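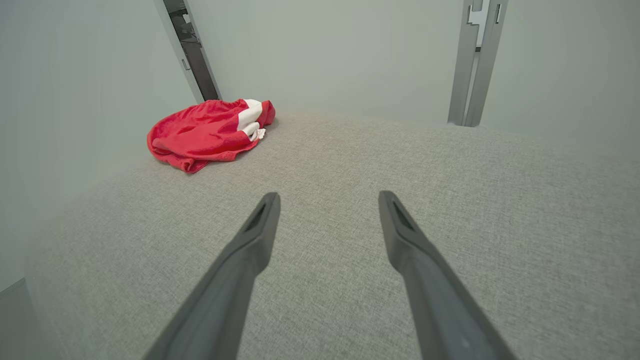 Reading the Decameron: Notes for Unit 5
Instructor: Inese Lill, Gellville Evening College

Last unit we left seven young women and three young men in a country house outside Florence, waiting out the plague of 1348 with good wine and a suspicious number of servants. You should have finished Day One by now. If you have only read the Introduction, you have read the grim part and skipped the fun, and I would like to know what you do at parties.

The frame

Boccaccio gives us ten storytellers, ten days of stories, and one hundred tales. The arithmetic is the easy bit. What matters for your paper is who is talking. Dioneo gets permission to ignore the day's theme and to speak last, and he uses the privilege about as responsibly as you would expect. When you quote a story, say who tells it. "Boccaccio believes that" is a sentence I will circle in red. Boccaccio hid behind ten people, and he did it on purpose.

Day One, Story One: Ser Cepperello

A notary, forger, and all-round horror falls ill while staying with two Florentine moneylenders in Burgundy. They worry. If he confesses truthfully, no church will bury him, and the locals may turn on his hosts. So he makes a false confession to a holy friar, weeping over sins so tiny that the friar is ashamed of his own. He dies, is buried with honors, and people begin praying to him as Saint Ciappelletto.

Things to look for as you reread:

- The brothers listen from behind a partition and have trouble not laughing. Where does that put the reader?
- The friar is a good man. Kęstutis Jõgi argued in class that he is also a fool. Mārtiņš Urbonaitė disagreed for most of the break. Pick a side and bring lines.
- Panfilo says God may answer prayers sent through a bad go-between. Is that piety, or cover?

Day One, Story Two: Abraham in Rome

Abraham visits Rome, sees how the clergy live, and comes home ready to convert, on the theory that any faith surviving such management must have help from above. Compare the logic with Panfilo's. Neelifile is not a character; Neifile is. Three of you invented her on the last quiz.

A word on translations

The class text is the one on the syllabus. Older English versions sometimes leave the hermit story (Day Three, Story Ten) partly in Italian, to protect readers who knew no Italian from readers who did. If yours does this, borrow another copy.

Short paper

Write 300 words on one lie told in Day One and who profits from it. Last November I received a paper of 4000 words. It was very good, and I stopped reading on page 2. Hand yours to Decha Petchrat at the front desk.

For next time, read Day Two, Stories Four and Five. Andreuccio falls into a latrine in Naples, and we will discuss it as adults.

Search course notes Go

Related handouts
Unit 4: Plague and Manners
Unit 6: Andreuccio's Bad Night
Chaucer's Borrowings, with Complaints
How to Cite a Storyteller (Sarmīte Avotiņš)

Gellville Evening College | Contact the Humanities Office | Last updated April 23, 2018 | Back to top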